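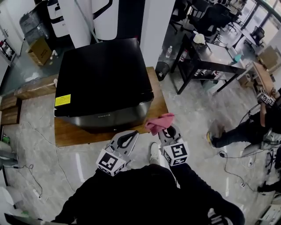
I joined the Pemcombe robotics club in January thinking I'd spend my evenings soldering. I have soldered nothing. What I do is wipe things with a cloth, over and over, while a pair of hand-held grippers records every move, and I love it!

Our project this term is called Trolano, and the goal is a robot that can do simple wiping chores after learning from our demonstrations. Dale Chisholm runs the sessions and set us a target of 300 good recordings. A good one means both grippers stay tracked the whole way through and the cloth doesn't end up on the floor. Mine end up on the floor a lot.

Cloth is such a strange thing to hold this way. Pinch too little and it slides off, pinch too much and you're pushing a hard wad along with hardly any fabric touching the surface. Myrtle Strickland showed me how to grab it a little in from the corner, so there's some slack to spread out, and my very next try was a keeper (I may have cheered). 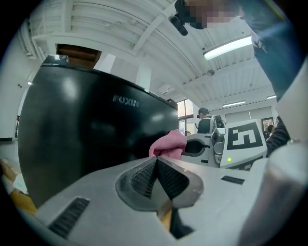 The big glossy black appliance is my favorite thing to practice on, curved front and all. Flat tops are easy. On a curve you have to roll your wrist as you go, and your elbow always wants to go somewhere silly. 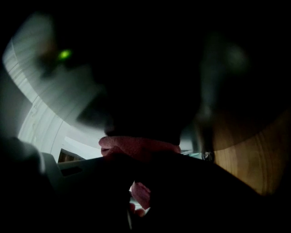 I got through 37 tries at my last session and kept seven, my best so far. Dale wants us to swap left and right hands next, which should be a disaster for me. I've been practicing with kitchen tongs and a dish towel at home, and my poor toaster has never been cleaner.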